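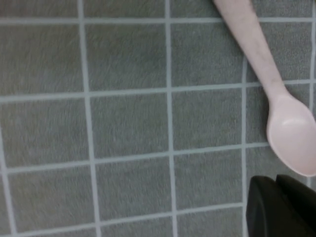 gravelpath replied:
I'd leave the great-grandchildren as a number and name everyone else. Brullard charges by the line after the first 12, and the names eat up lines fast. Ours ran to 40 lines and we could have said the same thing in half that.

tenor_two replied:
Disagree. Those kids will look it up one day. My grandmother's notice named all of us and I still have the clipping. If the paper is too expensive, run a short one there and put the long one on the funeral home's site. Skosard let us post any length at no extra cost.

marlow77 (original poster):
Thanks, both. To answer the question from the first page, the paper is the Brullard one and the home is Skosard. The part I'm stuck on is the order. My aunt had two marriages, and there are stepchildren from the second who were closer to her at the end than some of the rest of us. Do they go in with the children or on a separate line?

hettie_b replied:
In with the children, by age. We did it that way for my stepfather and there were no complaints. If you put "step" in front of some names and not others, people notice.

gravelpath replied:
People also notice when it's left off. In our family the first husband's side was upset that the notice made it look like she had six kids when she had four. I'm not saying they were right, but I got phone calls for two weeks. Ask before you send it in.

hettie_b replied:
Ask who, though? If you pass a draft around to everybody you'll never make the deadline. One person writes it, one person checks the spelling, done.

marlow77:
The deadline is 2 PM the day before it runs. Skosard says they need it an hour ahead of that if they're the ones sending it.

oldcanal replied:
Check the spelling of the married names and the towns. Ours had Magesa spelled wrong and the correction ran by itself the next day, down at the bottom, where I doubt many saw it.

Also put the time and place of the service near the top of that paragraph. My cousin's notice had visitation at Pisska Hall and the service at the church in Magesa, all in one long sentence, and several people drove to the hall for the service.

tenor_two replied:
Good point about the two locations. Separate sentences, and the street address for each one, even if everybody local knows where it is.

marlow77:
Okay. What about "in lieu of flowers"? She liked flowers. One of the stepchildren wants donations to the Magesa library.

gravelpath replied:
Then leave out "in lieu of" and just say donations may be made to the library. Those who want to send flowers will send them.

hettie_b replied:
Same here. I never liked that phrase. It reads like an instruction.

oldcanal replied:
I don't mind it. Some families really do not want 40 arrangements to take home afterward. But if she liked flowers, go with what gravelpath said.

marlow77:
I'm going with all the children together by age, grandchildren by name, and the great-grandchildren by name on the Skosard page only. Library line at the end. I'll call my uncle tonight about the stepchildren and send it in the morning.

tenor_two replied:
Sounds fine to me. Sorry about your aunt.

gravelpath replied:
Sorry for your loss. Ask Brullard for a proof — they'll email one if you ask, but they didn't offer it to us.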